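Section 2. Bathroom sessions, hand-held grippers (Jovel set-up guide, Sadholm site)

Read before first session of the day. Takes 20 minutes, don't skip.

1. Markers first. Wipe both cubes, dry cloth only. Smudge on a pattern = bad track, whole take gone.

2. Check the indicator on each cube. Green on both, or don't start.

3. Cables. Route away from your feet and off the rim. No loops round the wrist.

4. Tub drained before anyone leans in. Hand-helds are not sealed!!

CAUTION: no weight on the grippers. If you lose balance drop them and grab the tub. Rizvi will replace a gripper.

5. Pick up the cup low on the body, fingers closed all the way before you lift. Slow. Keep both cubes facing out, dont cover them with a sleeve.
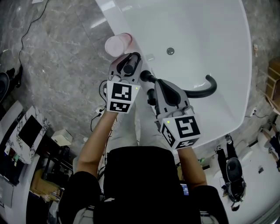
Fiststead asked whether step 3 still holds on the short takes, and said their people lose more time re-routing cable than recording. Could it be once per session instead?

No. Every take. Route it, look at it, go. Gets quick after the first few.

6. Second person stays within reach the whole time, seated is fine. Not on the phone.

7. Stop after 2 failed grasps on the same object. Reset, log it, carry on. Don't chase it.

NOTE: log numbers carry over from the May batch, so start at 1,227. Do not restart from 1. If your sheet already shows 2,005 or higher you have the wrong sheet, ask Sadholm for the right one.

8. End of session: grippers down on a towel, seperate from each other, fingers open. Power off left then right.

Charging is in section 3.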